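Forum der Robotik-AG Brostum > Projekte > Übergabe mit zwei Armen

schraubenkopf35
24. Mai 2024
So, Leute, unser Semesterprojekt macht mich fertig. Zwei Arme, links der Fingergreifer, rechts der Parallelgreifer, und der Stift soll von einem zum anderen. Wir haben bisher 734 Versuche im Log und ich trau mich kaum, die Quote auszurechnen. Hat wer Tipps für den Übergabepunkt?

mullov_fan
Langsamer fahren! Ihr habt im April schon so gehetzt.

kabelsalat
Seh ich anders. Langsam bringt gar nichts, wenn der linke Greifer den Stift schief hält. Ich würd erst mal das Greifen sauber machen und den rechten Arm solange parken.

schraubenkopf35
Parken geht nicht, in Stadaddale wird die komplette Übergabe bewertet. Gestern hab ich den Treffpunkt näher an den Becher gelegt, damit der linke Arm weniger Weg hat — gefällt mir schon besser, aber jetzt wird's zwischen den Greifern echt eng. 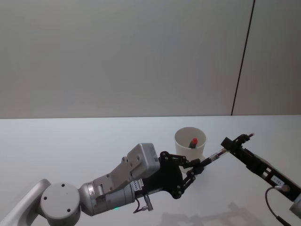
Als Nächstes will ich den rechten Arm flacher anfahren lassen und die Backen erst ganz am Schluss schließen. Neun Durchläufe am Stück ohne Eingriff wären mein Ziel.

kabelsalat
Neun? Mit dem Winkel? Da wett ich dagegen.

mullov_fan
Ich nicht :) Aber sichert vorher die alten Parameter, bitte!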